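Tiempo de lectura: 2 minutos

Yo heredé el puesto de sopa de mi tía Yaowalak en noviembre, con todo dentro: las ollas, las deudas y el señor Intarasuk, que llevaba media vida sentándose en la misma banqueta y no pensaba moverse por un cambio de dueño. El primer día probó mi caldo, dejó la cuchara y me preguntó si alguien se había muerto. ¡Pues sí, mi tía! Pero él hablaba del caldo.

Tenía el cuaderno de recetas, eh, no vayáis a pensar. Ciento cuatro páginas con letra de hormiga, y en la del caldo ponía «lo de siempre, y después lo otro». Lo otro. Me pasé noches enteras con lo otro. Probé con azúcar de palma, con rábano seco, con una cabeza de ajo quemada (esa noche vinieron los vecinos, muy amables, a ver si había fuego).

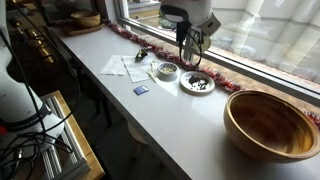 Cables negros y rieles de aluminio sobre un marco de madera clara.

Llamé a mi primo Jirayu, que de pequeño ayudaba en la cocina y al que le pagaban en albóndigas. Me dijo que la tía cantaba mientras removía y que a lo mejor era eso. Le colgué. Luego, claro, canté. Canté fatal, una canción de barcos que me sabía a medias, y el señor Intarasuk levantó la vista del periódico y dijo que la letra no era así.

—¿Y cómo es?

Me la cantó entera, bajito, mirando el mantel. Hablaba de una mujer que espera en el muelle de Wannasri y echa limas al agua, una por cada barco que no es el suyo.

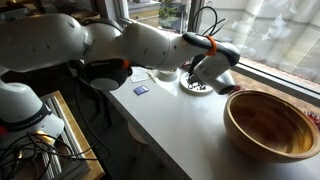 Texto: Shota Matsuda

Limas. Yo les había puesto lima a todos los cuencos al final, exprimida, como hace todo el mundo. Fui corriendo al cajón y saqué el cuaderno otra vez, y en la esquina de la página, debajo de una mancha de grasa, había un dibujito que yo siempre había tomado por un sol. Era una lima cortada por la mitad, ¡con sus gajos y todo!

Eché diez en la olla, enteras, con piel, a ver qué pasaba. Las dejé hasta que casi se apagó el fuego y le serví un cuenco al señor Intarasuk sin decirle nada. Sopló. Probó. Estuvo un rato larguísimo con la cuchara en el aire y yo con el trapo en la mano, retorciéndolo como una tonta.

—Le falta sal —dijo.

Y se lo terminó, y me pidió otro.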